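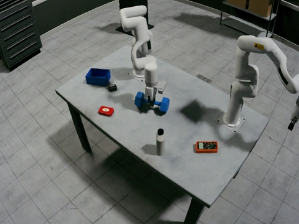 Sport > Motor Racing > Features

Yogesh Dwivedi has 516 starts. No title. Ask him about it and he shrugs, asks for more tea.

Late model, sprint cars, one bad year in trucks. Now the Pruruva 100, with Parkico paying for tires and not much else. Two cars, one good engine — the other one smokes.

Qualified 30th last time. Finished second. "I just kept passing poeple," he says.

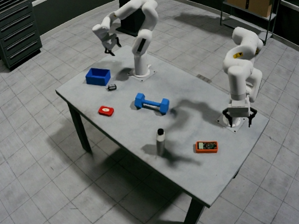 What's left

August, Plarau. Short track, no grip, he loves it. Crew chief wants him to quit after. His wife too. He hasnt said yes — keeps talking about next season's car.

30 shares | 2 comments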